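제목: Re: 학기말 과제 지각 제출, 감점 기준을 통일할까요

강의조교 메일링 여러분께

지난번 메일에 답이 늦었습니다. 먼저 받은 글을 아래에 옮기고 이어서 적겠습니다.

> 이번 학기 로닌빌(Lorninville) 캠퍼스 교양 글쓰기 분반에서 기말 보고서
> 지각 제출이 또 늘었습니다. 분반마다 처리 방식이 달라서 학생들이
> 서로 비교하고 항의합니다. 어떤 분반은 하루 늦으면 0점이고,
> 어떤 분반은 방학 직전까지 받아 줍니다.
> 공통 기준을 하나 정하고 강의계획서에 같은 문구를 넣으면 어떨까요.
> 개별 사유는 조교가 판단하지 말고 행정실로 넘기자는 의견도 있습니다.

공통 기준을 두자는 데는 찬성합니다. 다만 행정실로 전부 넘기는 것은 반대합니다. 우리 분반들 수강생이 모두 119명인데, 마감 주에 들어오는 연장 요청을 행정실이 그날 안에 처리할 수 없습니다. 작년에도 회신이 성적 입력 마감 뒤에 온 경우가 있었습니다.

제가 제안하는 기준은 이렇습니다.

마감 후 3일까지는 받고, 하루에 20퍼센트씩 감점합니다. 그 뒤에는 받지 않습니다.
학기 중 2회까지는 사유를 묻지 않고 하루 연장을 줍니다. 단, 마감 시각 전에 신청해야 합니다.
입원, 상, 예비군처럼 서류가 나오는 사유는 위와 별도로 처리하고, 서류는 나중에 내도 됩니다.

사유를 묻지 않는 연장을 넣은 이유는 조교들이 거짓말을 가려내는 일을 그만했으면 해서입니다. 진단서를 일일이 확인하는 데 드는 시간이 채점 시간만큼 됩니다. 그리고 솔직하게 늦잠을 잤다고 쓴 학생이 손해를 보는 구조도 이상합니다.

제출 시스템 얘기도 해야 합니다. 개드비(Gadby) 제출함은 자정 마감으로 설정해도 화면에는 다음 날 0시로 표시됩니다. 이것 때문에 하루를 잘못 계산한 학생이 매 학기 나옵니다. 마감은 밤 11시로 통일합시다. 공지에는 날짜와 시각을 같이 써 주세요.

분반별로 다르게 써 온 과제 안내문도 이번에 정리하려고 합니다. 은코시(Nkosi) 관 공용 폴더에 공학계열 분반 안내문 초안을 올려 두었습니다.

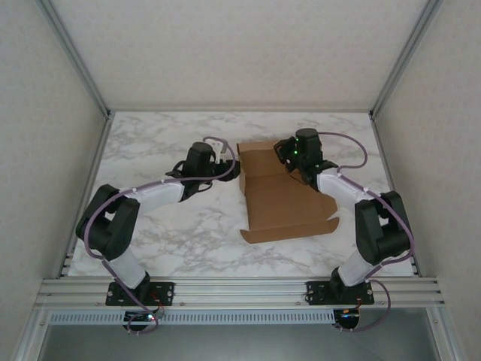 사진 1. 작업대의 로봇팔 두 대와 골판지 상자

안내문에서 제일 자주 문제가 되는 것은 초안 제출입니다. 초안을 내지 않고 최종본만 내는 학생이 있는데, 강의계획서에는 초안이 필수라고만 되어 있고 안 냈을 때 어떻게 되는지는 없습니다. 저는 초안 미제출이면 최종본 점수 상한을 B+로 두고 있습니다. 비드우드(Bidwood) 분반은 감점 없이 피드백만 안 준다고 들었습니다. 어느 쪽이든 하나로 정하면 됩니다.

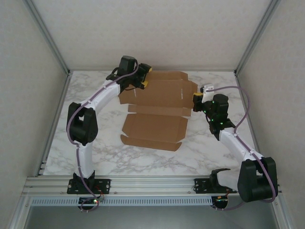
채점표는 분량 항목을 줄이고 서술의 정확성 항목을 늘렸으면 합니다. 지금 표로는 글자 수만 채운 보고서가 너무 쉽게 점수를 받습니다. 관찰 보고서라면 보이는 것과 짐작한 것을 구분해서 썼는지를 봐야 합니다. 가령 바로 위 사진으로 쓴다면, 펼쳐진 갈색 상자가 작업대 가운데 놓여 있고 왼쪽 팔의 그리퍼가 상자 모서리에 가 있다는 데까지는 관찰이고, 상자를 접는 데 성공했다고 쓰면 근거 없는 추정입니다. 노란 손끝이 골판지에 닿았는지 살짝 떠 있는지 확실하지 않으면 그렇게 쓴 학생에게 점수를 줘야 합니다. 새 채점표에는 이 구분에 20점을 배정했습니다.

표절 검사 결과를 학생에게 공개할지는 이번에 정하지 않아도 될 것 같습니다. 학과 지침이 7월에 바뀐다고 하니 그 뒤에 다시 올리겠습니다.

감점 기준과 초안 처리 두 가지에 대해서는 이 메일에 전체 회신으로 의견을 주세요. 반대 의견이 있으면 대안 문구까지 같이 적어 주시면 강의계획서에 바로 옮기겠습니다.

공학계열 글쓰기 분반 조교 드림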